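Notebook, Orkbridge solver project
December, started 9:40 am

Picked up the weighted-sum run that stalled before the break. The master problem is the Olstead depot case: three objectives (cost, longest route, number of late drops), 1,199 binary variables after presolve. The server was still holding the old job, so I killed it and cleared the queue before doing anything else.

First thing checked was the scaling. Cost is in dollars and late drops are small integers, so with equal weights the solver was in effect looking at cost alone. I now divide each objective by its range, taken from the payoff table. The payoff table needs one solve per objective and it only has to be done once per data file. It is saved next to the input as a plain text file, same name, ending in .pay.

Reran with the scaled weights. 19 weight sets, evenly spread, time limit 100 seconds each. All finished inside the limit except two, and those two were both close to the corner where longest route gets nearly all the weight. Gap on them was still open when they stopped. I kept the solutions but marked them "not proven" in the results table.

Of the 19 there are only 6 different points. I expected some repeats but not that many. The weighted sum can't reach the points in the dents of the front, so a finer grid of weights won't help much. Next try is the reference point method, which is already in the Plukum module but has never been hooked up to the web form. 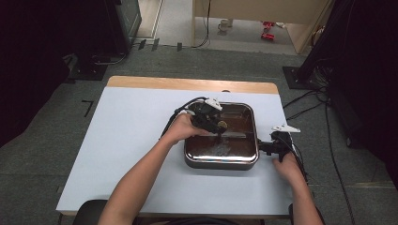 Looked at what it would take to hook it up. The form sends weights as a list, and the reference point method wants one target value per objective plus a range. Two ways to do it:

a) add a second form and let the user choose the method first
b) keep one form and convert inside the service

Went with (a). With (b) the user types a number and has no idea what it does to the result. The old message format can stay as it is if the method name goes in as a new field, and a missing field means weighted sum. Old saved jobs should still load. Tested with four of them, all fine.

2:15 pm. Bug in the Bettencourt test set. Objective 2 is marked "min" in the header but the numbers only make sense as "max" (it's a fill rate). Everything we ran on that set this fall has the wrong sign on objective 2. Fixed the header in the shared folder and left the old file beside it with _old on the end. Results tables from before today should not be used for that set.

Still open:
- rerun the two unproven points with a longer limit, overnight
- error text when a target lies outside the payoff range (at the moment it just returns an empty page)
- ask whether Olstead wants late drops counted per day or per route, the data file allows either
- the stop button on the web page does not stop the solver, only the page

Stopped at 5:30. Overnight job is in the queue under the project account.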